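The arms didn't take my job. They took the boring half and left me the other half, all day long

Sun 2 July

Wrote this on my break and finished it on the bus so forgive the shape of it.

I pack samples at Tevley. Fruit, mostly, small mixed boxes for buyers. Five years now. Last October Rimantas Toom got us in the canteen and said the two-arm tables were coming, first for trials, then for the line, and that no one was losing hours. To be fair to him, no one has. My hours are the same. What's in them is different.

Before: you picked, you packed, you taped, you walked the boxes over, you talked to Hazel Zamora at the scale. A lot of that was dull. But dull work is where you rest. I don't think the people who buy machines know this. Your hands go and your head gets ten minutes off.

Now the easy picks are supposed to go to the arms and the people get what's left. The soft stuff, the odd shapes, the complaints. Also the table itself, somebody has to lay the pieces out for trials and put them back out for the next one, and that somebody is me three mornings a week.
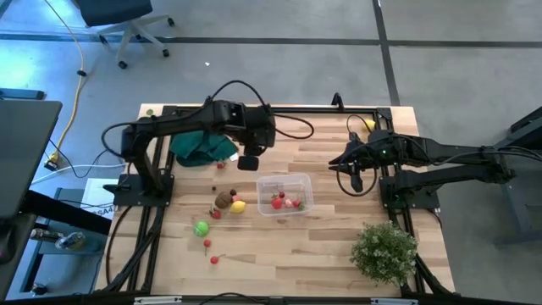
So you learn new things, fine. I know which plastic fruit rolls. I know how far apart to set pieces so a gripper can get down between them. Is that a skill? I think so. Payroll doesn't. Still the packer grade, same rate, and when Valdis Koppel asked about it he was told the grades get looked at next year. Up to 17 of us are doing some kind of table work now and there isn't a word for it on any payslip.

That's my real complaint. Not the arms. A machine comes in, the job changes under your feet and the paper stays the same, so officially nothing happend. Anneli Rantala went over to the Prosbridge site and says they wrote a new grade before the tables were even plugged in. An extra 500 a year. Not a fortune. But it has a name on it, and you can say it at your next interview.

The other thing is the quiet. You stand by a table and watch. You can't chat much, you're meant to be looking. Hazel is thirty feet away and I talk to her maybe twice a shift. Used to be all day. I miss that more than I expected and I don't know what form you'd fill in about it.

I'm not asking for them to be switched off. My wrists hurt less, I'll say that, and I wouldn't go back to taping for anything. I'm asking for a grade, a chair, and a rota so the same three poeple aren't watching all week. Rimantas has the list. He's had it since spring.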